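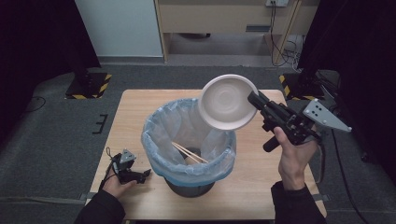

One plate, one pair of chopsticks, one blue bag.

Counting My Way to Calm, Apparently

December 2025

My sister-in-law gave me a login to Weltum for my birthday. If you haven't run into it, Weltum is a decluttering program with an app, a workbook and a lot of emails. You're supposed to get your household down to 1000 objects. Then you're supposed to feel something. The emails are vague on what.

I have questions, and I had them before I got past the welcome video.

Where does the number come from? I looked. The workbook says it is "the natural carrying capacity of a home," with no source. A home for how many people? I live with one other adult and a kid who collects bottle caps. Shalini Upadhyay, who lives two floors up from us, lives alone and owns more cookbooks than I own anything. Are we both supposed to land on the same figure? A round number like that looks to me like it was picked by someone designing a logo.

And what is an object? A deck of cards is one, according to the help page. A box of screws is one. A set of silverware, though, is counted by the piece, and so are socks, but only if they "do not live as a pair." I emailed to ask about a jigsaw puzzle and got back a coupon for the advanced course.

I did try it, for 3 weeks. I'm a skeptic but I'm also cheap, and the login was paid for. I started in the kitchen because the app told me to, and that one drawer plus the cabinet above it came to 162 objects. I counted twice. Some of it was obvious junk (lids to nothing, a garlic press that has never pressed garlic). Most of it was stuff we use every week, or stuff we use once a year and would have to buy again if I tossed it.

That second group is where I part ways with the program. The rule is that if you haven't touched it in 90 days, it goes. By that rule my winter coat is gone by August. So is the turkey pan, the good tablecloth, the fan, the tent, the sleds. There's a "seasonal pass" for things like this, but you only get a few, and you get more if you upgrade. Funny how that works.

The part I liked least was the trash. Weltum talks about "releasing" things, with plenty of soft music, and very little about where they go once they're released. I understand that nobody wants a single chipped mug. But a plate with nothing wrong with it is a plate, and somebody in Casthorpe needs one. The thrift store on Mill Street takes dishes on weekday mornings. It took me one phone call to find that out, and the phone call isn't in the workbook.

Shalini thinks I'm being unfair. She says people who are drowning in stuff need a hard rule, even a dumb one, and that a dumb rule they'll follow beats a sensible one they won't. I've been chewing on that. She may be right for some people. I'd still like to see one piece of evidence that they keep following it a year later, and I don't count the testimonials, all of which seem to have been written in the first week.

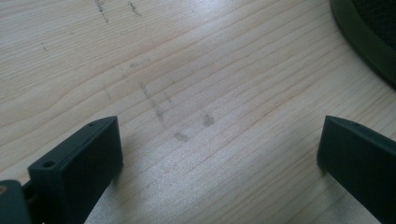

The clear surface thing

Week two is all about clear surfaces. Everything comes off every table, counter and shelf, and you leave it that way for seven days so you can "hear the room."

What I heard was my family asking where the mail was. It was on the bed. Then it was on a chair. A bare table also shows every smear and pencil mark that the fruit bowl used to sit on, so now I had wiping to do, and I'd rather have had the fruit bowl.

There's a writer the program quotes constantly, Wiebke Kasten, and I borrowed her book from the library to be fair about it. It's better than the app. She admits she has a storage unit. Page after page on her empty living room, and then half a sentence about the storage unit! I'd have bought a whole book about that.

What I kept

We gave away four boxes and threw out one bag. I canceled the reminders. The app says I have an estimated 900 objects left to release, a number it came up with without ever seeing my house.

The garlic press is still in the drawer. My husband says he uses it.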